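Hamel Opens Curtain and Countertop Showroom With Fumeck

17th March

Hamel, the home furnishings retailer, will open a new showroom in April that pairs window curtains with kitchen and utility room worktops. The 751-square-meter space was fitted out with Fumeck, which supplies the counters, and Jastton, which makes the curtains.

The showroom has 20 counter finishes and 20 curtain fabrics. Customers can have any fabric hung behind any counter and look at the two together before they order. Until now Hamel sold the two lines in separate stores.

"People bring us a paint card and a scrap of cloth and try to guess how it will look next to stone," said Odette Besnard, who runs the Hamel stores. "We would sooner hang the curtain and let them look at it for as long as they like."

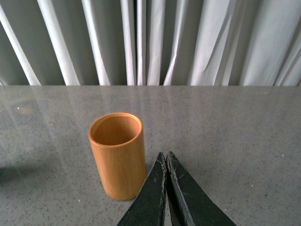
Curtains and Counters

Pale gray curtain fabric with a slight sheen hangs in long folds behind a speckled gray countertop. The polished surface picks up faint streaks of light from the folds. Hamel's staff suggest looking at a pairing like this one from both ends of the counter, as a glossy top changes with the angle.

Jastton will make curtains to measure in every fabric on show. Fumeck will cut counters to size and can match an existing backsplash if the customer brings in a sample. Orders placed during April include free measuring at home.

"A plain gray top is the one we get asked for most, and it is the hardest to choose a fabric for," said Gwenaël Lecomte, product manager at Fumeck. "Small flecks in the stone can make a white look warmer or colder."

The showroom will also hold 3 evening sessions on measuring windows and caring for polished surfaces, led by Josiane Pruvost of Jastton. Places are free but must be booked at any Hamel store.

Press contact: Maxence Lemaire, Hamel press office. Fabric and counter samples are available to editors on request.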